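Dobrar camisas finas: notas sobre um procedimento doméstico

Publicado a 21 de janeiro de 2019, por Abilio Ortuño

Retoma-se neste espaço a série dedicada ao cuidado da roupa, interrompida em junho. O presente texto trata das peças leves de algodão e de outros tecidos que enrugam com facilidade - matéria sobre a qual a leitora Monique Bodin solicitou esclarecimentos.

A primeira recomendação diz respeito à superfície. Uma mesa lisa, de altura confortável, é preferível à cama, que cede sob as mãos e deixa as costuras fora de linha. Convém retirar previamente tudo o que possa prender o tecido. Um vaso pode permanecer a um canto, desde que as mangas não lhe cheguem.

A peça deve ser estendida com a gola voltada para o lado oposto ao de quem dobra. Alisa-se do centro para as extremidades, com a palma aberta, e recolhem-se depois as mangas. Seguem-se duas dobras no sentido do comprimento e uma última ao meio. O autor utiliza uma largura final de 22 centímetros, adequada às gavetas de que dispõe; cada leitor deverá medir as suas.

No que respeita às etiquetas, mantém-se a posição já aqui defendida. Uma pequena etiqueta branca, visível depois de dobrada a peça, dispensa abrir a pilha inteira. Olga Echevarría prefere colocá-las no avesso, opção que se respeita, mas que não se adota nesta casa.

As peças amarrotadas não devem ser dobradas de imediato. Sacodem-se duas vezes, seguras pelos ombros, e só então regressam à mesa. O ferro fica reservado aos casos em que a ruga resiste.

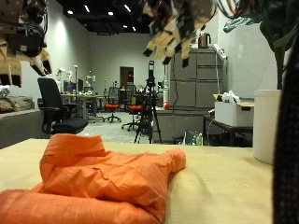
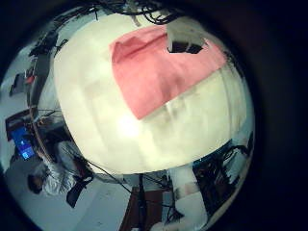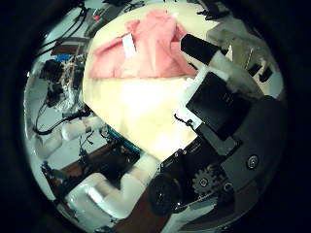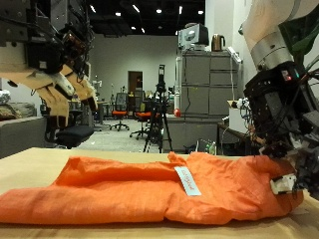
Peças de tecido sobre a mesa.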